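Handout 4: Good practice with hand-held grippers
Module tutor: Ximeng Lü
Revised Mar 13, 2023

Read this before the cabin session. Last year's group read it afterwards, and the repairs budget still remembers them.

1. Before you pick anything up

Check the screws at the base of both fingers. Finger tight is a phrase, and a poor standard. If a finger wobbles, put the tool down and write it in the Kakonero log, in words other than "bit loose".

Take off lanyards, rings and anything with a cord. The Dimitriou checklist gives this 2 pages. The short form is that fingers close on whatever is between them.

2. Holding soft items

Cloth forgives a bad grip, so people learn bad grips on it. Pinch low, near the base, and let the rest stand free. Creases at the fingers are fine. Squeezing until the motor complains is not, and it will be marked accordingly.

Keep clear of the walls. Padding protects you from the wall - it does very little for the wall. In a long padded cabin the side is always nearer than you think, particularly when your eyes are on the fingers.
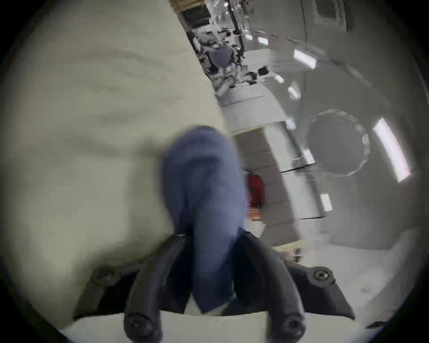

3. Other people

Say "moving" before you move. Anyone further down the cabin has their own job and no interest in yours. Never hand over an object with the fingers still closed; agree who has it, then open.

4. Afterwards

Open the fingers, power down, return the tool to the Ikis case. Report drops, including the ones that made no noise.

For next time: read section 506 of the Sumia house rules and bring one rule you would strike out, with an argument. "It's boring" was last July's argument.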